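3.2 Arranging small decorative objects on a table

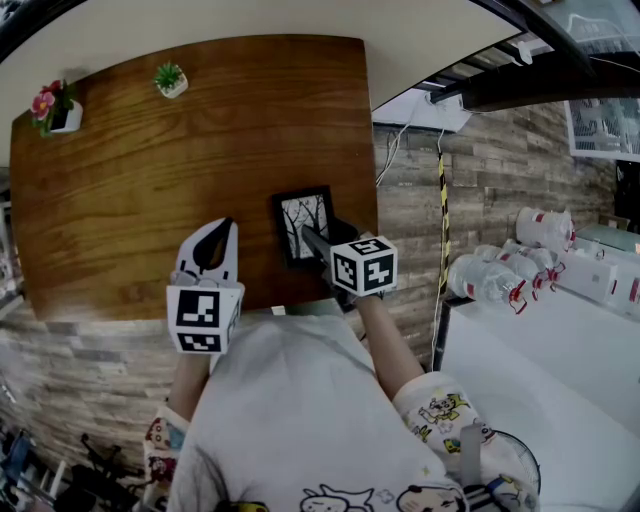
The second group of tasks concerned ornaments of the sort found on side tables and shelves in most homes. Participants were given a table and a small set of items, and were asked to lay them out until they were satisfied. No target layout was shown. Potted plants and framed pictures were used most often, as pilot work by Janjua had found that people hold firm views on where these belong.

Figure 4. Table task: two small white pots, one with an artificial pink flower and one with a spiky green succulent, and a black-framed drawing of bare trees at the near edge.

Each participant had up to 10 minutes. Plants tended to be placed first and towards the back, and were seldom moved again. Framed pictures were handled more. Several participants set the picture down near themselves, dealt with the other items, and then returned to it. In the Callberg sessions this pattern was weaker, perhaps owing to the smaller table used there.

We coded 1737 placements in total. A placement was counted when an object was let go and left alone until another was touched. Small corrections of angle were noted separately and are discussed in Section 4.1.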